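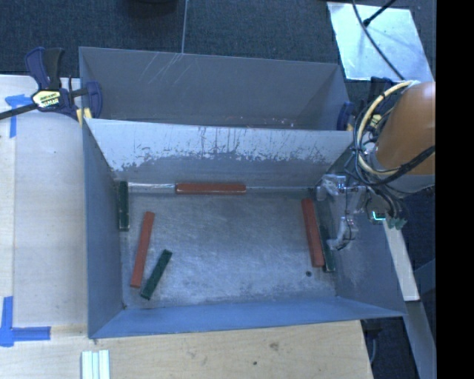
Plolto is my household archive. Recipes, packing lists, school notes, the notes I leave myself at 6 am and can't read by noon. I started it the winter we had both kids home sick and I lost the same permission slip twice. Before that everything went into one big pile on top of the fridge. Now there's a split, a small part for stuff that's finished and a much bigger part for stuff that isn't, pretty much like the metal bin up top with its narrow trough at the back and the big compartment in front. Scuffed about the same too. I scan, I sort, I forget, I sort again.

Whats in here

647 text files. One note per file, mostly. Typed up from paper, spelling left how it was.

done/ – small. Things that got cooked, mailed, signed, returned.
notdone/ – everything else. Sorry.
recipes/ – 21 files. My mother-in-law's are the ones starting with m_. Amounts are hers, meaning "enough flour."
letters/ – 14 files, only the ones I have permission to share.
lists/ – groceries, packing, birthday guests, the Great Closet Plan (three versions, none carried out).

File names

Year first, then a word or two. 2 digits for the year. If there's an x at the end I wasn't sure of the year and guessed from the handwriting or which baby was being mentioned.

Lines in a file

First line is where the paper was found (coat pocket, glove box, under the couch). Second line blank. Then the note. Coffee stains and crayon are not transcribed, exept in lists/ where my son added his own items and I kept them. "Dog" is on 18 grocery lists. We do not have a dog.

How to use it

Unzip, open in whatever you like. No database, no app. Nnamdi Sani wrote a little search script and it's in tools/, run it from the top folder or it finds nothing. Doesn't like file names with spaces. I have renamed most of them.

Known problems

Some duplicates in lists/. Haven't gone through.
Two recipes for the same lentil soup that disagree about the lemon. Both stay.
August is thin. We were at the lake and I wrote on paper plates, which got used.
Dates in letters/ are when I got it, not when it was written.
Accents got mangled in a few names. Fix as you see them and tell me.

Privacy

Phone numbers, addresses, doctor stuff taken out. Kids' names swapped for K1 and K2 everywhere. If you spot one I missed please email me, don't post it.

Sharing

Cook from it, quote from it, fine. Don't sell it. Letters belong to the people who wrote them – ask first.

Thanks

Yara Fakhoury typed most of recipes/ while I was packing for the move. Mahsa Fallahi read the letters and caught the address I left in. My sister for the shoebox.

Changes

January – first upload, notdone/ was one giant file
March – split it up, took two weekends
May – script added, recipes/ renamed
Next – the second shoebox, whenever K2 starts napping again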